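Learning household tasks from head-camera recordings

Sosevska is a method for teaching robots two-handed kitchen work from recordings of people doing the same work at home. It was developed at the Lodidport laboratory and first described in August 2018. The recordings are made from the head, so that the view is close to the one a robot of human height would have. The method is best known for its results on handling dishes at a sink and rack.

Background

Earlier work at Lodidport used a fixed camera on a stand. The person's shoulders often hid the object, and the models trained on this material did poorly when the counter was a different height. Moving the camera to the head kept the hands in view for most of a task, at the cost of a picture that shifts whenever the person looks away.

Method

Each recording is divided into short segments labeled by what the hands are doing: reaching, holding, turning, placing or resting. Reaching segments, in which the hands are open and near an object such as a small bowl on the counter, are kept separate from holding segments.
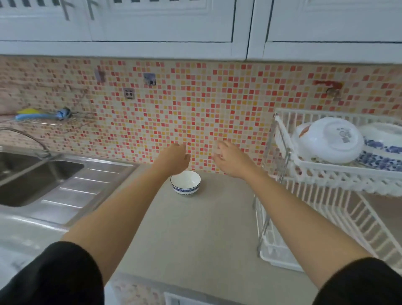 The position of both wrists is estimated for every segment, and a model called Lopes is trained to predict where the hands will go next. The first collection held 1,336 segments - a second round at Sketudbridge brought the total to 2,000. Segments in which one hand left the view for more than half the time were dropped before training.

Turning segments proved the hardest to label. A bowl held upside down between two hands gives few clues about which way it was last rotated, and a printed pattern on the side helps only when the fingers leave enough of it showing.
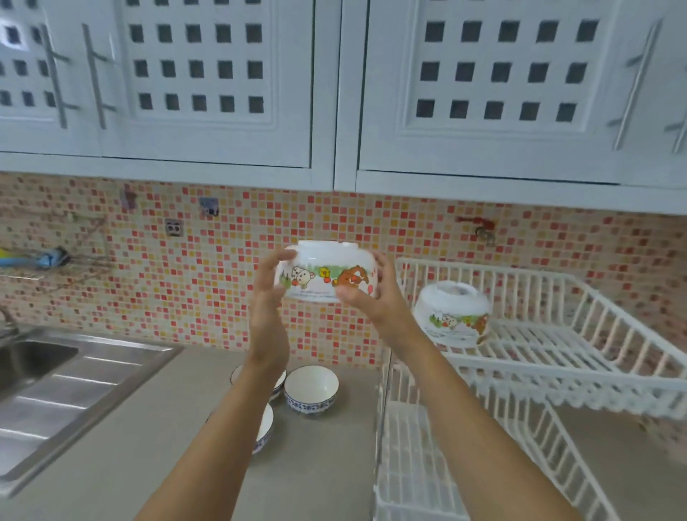
Does the method need recordings from the same kitchen the robot will work in?
Recordings from other kitchens are enough for reaching and holding, but placing improves when a small number from the target kitchen are added. The Sketudbridge tests used 80 for this purpose.

Results

In the main test, Lopes chose the correct next action in 1,442 of the 2,000 segments, with each segment held out of training when it was scored. Most errors came at the change from holding to placing, where the model tended to release too early. Bowls were handled better than plates.

Limits

The method records no grip force, so a separate controller has to decide how hard to squeeze. It also assumes that both hands belong to one person. Later versions add a touch sensor at the fingertips of the robot, but the labeling scheme is unchanged.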